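I finally made it up to Guvevik for the October half marathon trail, and I'm still grinning! The path climbs 923 feet through birch woods, then drops you right beside the lake (bring gloves, the wind up there is fierce). 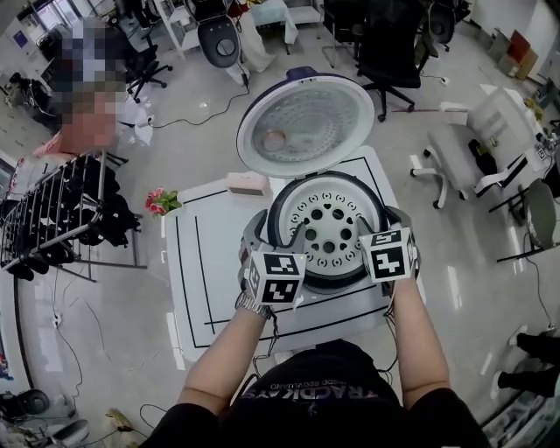
Is the trail okay for a first-timer? Give it a go if you can jog for an hour without stopping, and walk the steep bits like I did.

My favorite part was the last long bend, where the trees open up and you can hear the finish line before you see it. I got bib number 301 and kept it.

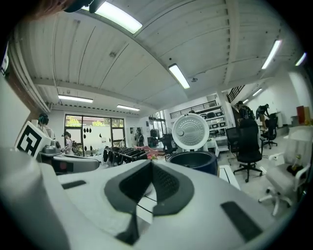 After that bend it's all soft dirt and downhill, and my legs just went! Henrique Marinho beat me by 2 minutes and I want a rematch next October.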